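Week 8: teaching by hand, teaching from the desk

Right, last time we got as far as why I'd sooner show an arm a job than type it out. Today it's how you do the showing, and there are two ways on our bench. You can hold the arm and push it through the move yourself (kinesthetic teaching, if you want the proper name for your write-up), or you can sit at the Rallance desk and drive it with the hand controller.

I like pushing it by hand for anything with contact. You feel the block give! The catch is that your own arm ends up in the camera view, so those recordings are no good for the vision part of the coursework. For that you'll drive remotely, and it feels horribly slow at first - stick with it.
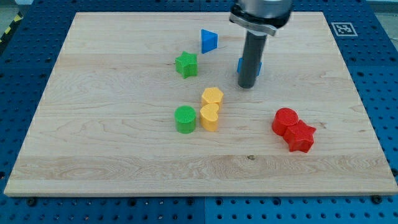 Fig. 3. Coloured shapes on the board, with the rod-shaped tool just above the surface.

A few things I keep repeating. Push through the middle of a block, or it spins. Lift the rod well clear before you change sides. If you fluff a push, carry on and fix it, and keep the recording, as the recoveries are worth a lot in training. Last December's group binned theirs and got stuck at 280 usable demos out of 501.

For the lab I want 100 from each pair, half of them pushed by hand. Save them in the Gumberg folder, please, and have them in by 6/15/26.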